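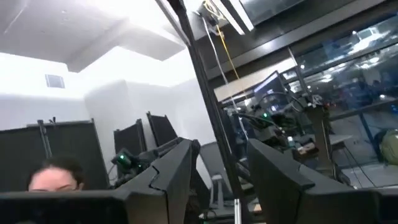 Slide 1. Say hello, thank Liliana Rinaldi for the invite, check they can hear me at the back.

So, allotments! I got mine in March and I'd never grown so much as a radish. The site at Brirkero opened in 1938 and I think my shed did too (pause, they may laugh).

Slide 2. The soil. Heavy clay, sticks to your boots like toffee. I dug in muck for weeks – don't rush this bit, people always ask about the muck.

Slide 3. Beans. Read out the bit from my diary about the slugs, then pass the seed tin round. Mention that Madell sell the same beans.

Slide 4. Questions, then tea. Leave the plot map up on the screen.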